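Gokville council will begin charging a commercial rate for trade waste left at the Cletgate transfer station from September, under a revised fee schedule adopted at its last ordinary meeting. Household users are not affected by the new rate but will find the layout of the station changed.

The transfer station opened as a tip in 1944 and was sealed and regraded when the landfill cell behind it was closed. It now takes mixed recycling, green waste, scrap metal, cardboard and general waste, all of which is bulked up and trucked out. The old arrangement had a single gate and a single weighbridge, with cars, trailers and trucks in the one queue. Under the new arrangement, vehicles over the trailer limit will use the lower gate off Cele Road. Cars and domestic trailers will keep the upper gate.

Zinhle Coetzee, the council's manager of waste services, said the two streams had been priced the same way for too long. Builders and small food businesses were paying the domestic rate on loads that cost more to sort, and the difference was being met from general rates.

"We weigh every load in and we weigh every load out," Ms Coetzee said. "The gap between what we charge and what we pay to move it is on the sheet. It is mostly in the mixed commercial loads, and it has been getting wider."

The commercial rate has been set at 70 dollars a tonne above the domestic rate. Separated cardboard, clean scrap metal and sorted drink containers will stay free of charge for all users, including businesses, provided they arrive in separate lots. A load that has to be tipped and picked over by staff will be charged as general waste for its full weight. There is no part charge for a load that is mostly clean.

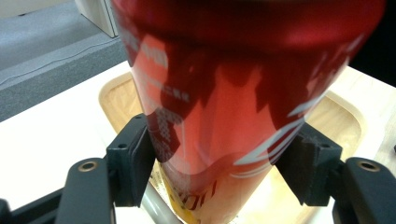

The schedule also deals with contamination, a term the council had not previously defined. A recycling load will be treated as contaminated if it holds food, liquids, soft plastic, treated timber, batteries or gas bottles. Batteries and gas bottles can still be left at the station at no cost, but must be handed to the attendant at the gate office and not placed in any of the bays.

Lids can be left on steel and aluminium containers. Aerosols are accepted in the metals bay if they are empty and have not been pierced. Paint is not accepted in any form and will continue to go to the regional collection, which is held twice a year at the showground.

Work on the lower gate is well advanced. The contractor, Osimari, has finished the concrete apron and the drainage pit and has still to install the second weighbridge, the boom gate and the lighting. The weighbridge deck is a surface-mounted unit 19 metres long, which will take a truck and dog trailer in two passes and most other vehicles in one. The existing deck at the upper gate is considerably shorter and will stay in use for cars and trailers without modification.

Both decks will report to the same software. A driver who weighs in at the lower gate must weigh out there as well, as the tare is recorded against the deck and not against the registration. Account holders will be issued with a card for each vehicle. Drivers without an account can pay at the lower gate office by card only. Cash will be taken at the upper gate, as at present.

Stormwater from the new apron will run through a grated pit and an oil separator before it reaches the existing settling pond. The separator was not in the original design. It was added after the council's engineers found that runoff from the truck area would otherwise join the pond above the sampling point, which would have made the quarterly results hard to compare with earlier years.

Žofie Koubek, who runs a catering business in Gokville and spoke at the meeting, said the free categories were fair but the rule on mixed loads would be hard on operators with little storage.

"I've got one small yard and it's shared with two other tenants," Ms Koubek said. "Keeping cardboard, cans and glass apart means three cages where I have room for one. I asked for a lower rate for people under a certain weight and the answer was no."

Council officers had looked at a small load exemption and advised against it. Their report said a threshold would encourage businesses to split loads across several trips, adding to traffic at the upper gate, and that the saving to each business would be minor. It recommended instead that the council hire out stackable cages at cost. Councillors supported the cages but did not set a hire fee, and the matter will return with the next quarterly budget review.

The fee schedule was carried with one amendment. The original motion would have ended free green waste drop-off for households in the winter months. That clause was removed, and green waste from households will remain free all year for loads up to the size of a standard box trailer. Green waste from mowing and tree contractors will be charged by weight at the lower gate.

Opening hours will change at the same time as the fees. The lower gate will open at 7 am on working days and close at 3 pm, and will not open on weekends or public holidays. Hours at the upper gate are unchanged. Commercial users who arrive outside lower gate hours will not be admitted through the upper gate, including those with empty vehicles collecting mulch.

Mulch and screened soil will be sold from a new bunker beside the lower gate. Sales to households will continue from the present stockpile until it runs down, after which all loading will be done at the bunker by council plant. Customers who prefer to load by hand will need to bring their own shovel and use the marked bay on the northern side.

Account application forms are available from the council office and the upper gate office. Existing account holders do not need to reapply but must supply current registration details for each vehicle before the cards can be issued.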